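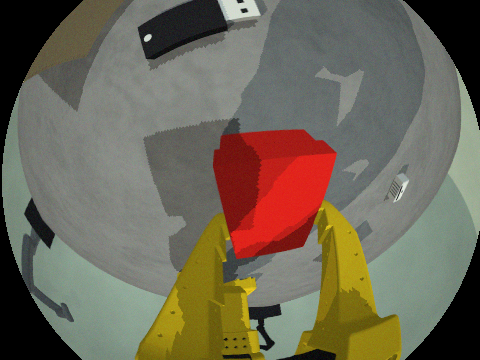

March
By Maren Tolhurst

The lipstick from Sulard comes in 12 shades and claims to stay put for 8 hours. I wore the brick colour to work, had a coffee and half a sandwich, and by lunch I was left with an outline.

Long-wear claims have always struck me as generous. The small print on the Sulard box says the figure comes from a panel of 196 wearers, who rated the colour themselves at the end of the day. It doesn't say whether they ate. It doesn't say what "still visible" meant, either, and a faint stain around the edges is still visible if you lean into the mirror.

Udumitz goes further and sells a sealing gloss to put over the top. I tried it over the Sulard and over a cheap crayon I've had in my bag for years. The crayon lasted longer. The gloss felt like drying glue on both, and taking it off needed oil, a face washer and some patience.

Wundden at least asked more people. Its brochure quotes 709 customers, most of whom would recommend the matte red to a friend. I'd recommend it too, for the colour, which is a lovely warm one that doesn't turn pink on me. I wouldn't recommend it for dinner.

My favourite of the lot was the plain Robles balm stick, which makes no promise about hours at all. It wears off by morning tea and you put some more on.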